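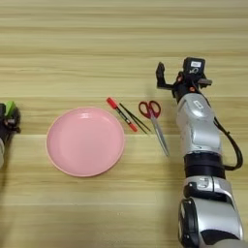

What does a table at the repair and craft room need before people sit down?

Less than we thought when we wrote the application. A pair of scissors, tweezers, a pen and a plate to keep the small bits from rolling onto the floor will get most people through an afternoon of mending, beading or card making, and the rest can come from the shelf when they ask for it.

Hi Serena,

Second report on the Kullbridge table kits, as promised, and I'm sorry it's a week later than the last one. May got away from me completely. I'll go through it in the order of your form, more or less, though I've put the money near the end where I always put it.

Where we're up to

We said we'd have 20 kits made up by now and we have 14. The missing six are all held up by tweezers. The first lot we ordered had rounded ends, lovely for eyebrows and useless for picking up a seed bead, so back they went (Melis were very decent about it and paid the postage). The pointed ones are on order and I've been told a fortnight. Everything else for those kits is sitting in a tub in the storeroom ready to go.

The plates have been the surprise favourite! I put them in the budget as "sorting trays" and then found that proper sorting trays cost a small fortune, so we bought plain shallow plates with a bit of a rim instead. People tip their buttons or beads out, push them around with a fingertip, and they stay put. One of our regulars has started using hers for loose watch screws. The pink ones go first every session, and I've stopped trying to work out why – we just put the other colours at the front now.

Scissors are the item I'd do differently. We bought one size for everybody, and they're fine for paper and thread, but the denim mending group grumbled from the first afternoon and I can't blame them. I'd like to add two pairs of proper fabric shears to the shared shelf and keep them for fabric only, with a ribbon on the handle so they don't wander into the card making. I've costed that below.

Pens, well. Pens walk. We started with one per kit and a jar of spares, and the jar is empty. They're cheap and I'm not going to chase anybody over a pen, but I'd rather you heard it from me than spotted it in the receipts.

The room

Abenezer Shiferaw has been running the late session on his own since April and has changed the layout, for the better I think. The tables used to be pushed together into one long one, which looked friendly and meant you couldn't get up without asking three people to move. Now they're in pairs with a gap between. He also lays the tools out in a row before people arrive, same order at every place, so at pack-up he can walk along and see straight away what's missing. It takes him ten minutes and has saved us a lot of crawling under chairs.

Erkport library has asked if they can borrow four kits over the school holidays. I've said yes in principle, subject to you being happy with it. They'd return them cleaned and complete, and replace anything lost at their own cost.

Money

Of the first payment we have $200 left. The shears and another box of pens would take most of that, with a little over for thread, which we never have enough of in black. I haven't touched the storage line yet. Drokudeck quoted for lidded boxes with dividers and they're beautiful, but they're more than I want to spend on something that lives in a cupboard. I'm getting a second price on plain ones.

What's next

Finish the last six kits once the tweezers turn up. Write the one-page card that goes inside each lid (I have a draft, it's currently two pages, Abenezer is cutting it down). Sort out a beginners' afternoon for beading, probably with a smaller group than the mending one, as the fiddly work needs more elbow room and better light.

Two things I need from you: a yes or no on the Erkport loan, and whether I can move the leftover money across to tools without filling in the variation form. If it has to be the form, could you send me the new version? The one I've got still has the old office address on it.

Come by for a session if you're out our way. The kettle's on from two o'clock and we'll find you something to mend.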